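Horrocks Sewing Circle moves to the Lorkville rooms

After many years in the chapel hall at Grornstead, our sewing circle has a new home. From November we meet in the Lorkville rooms, on the first floor over the bakery. The light is much better there, and we have now 16 places at the long tables in place of the narrow benches which everybody knows too well.

Phyllis Clegg has prepared the cupboards. Thread is on the left side, sorted by colour, and the patterns are in the drawers below. Please put them back in the same envelope -- last winter we lost the sleeves of two children's coats in this way.

For cutting out, please always lay a mat under your cloth. The tables have been newly oiled and the owner has asked us kindly to take care of them. The large green mats are kept flat, never rolled, and they must not stand near the radiator.

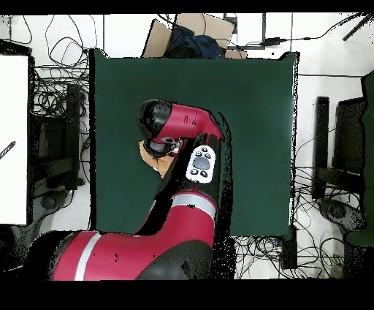
Blankets for the Bramel hospice

We have finished 168 blankets and the hospice hopes for 200. Malcolm Whiteley collects them with his van when we have enough for a full load. Squares in wool or cotton are both welcome, but please write on a piece of paper which one it is, because they are washed separately.

Fees and keys

The yearly fee stays the same. Darren Tapley has the spare key and can open earlier if you ask him the evening before. New members are very welcome, also those who have never threaded a needle.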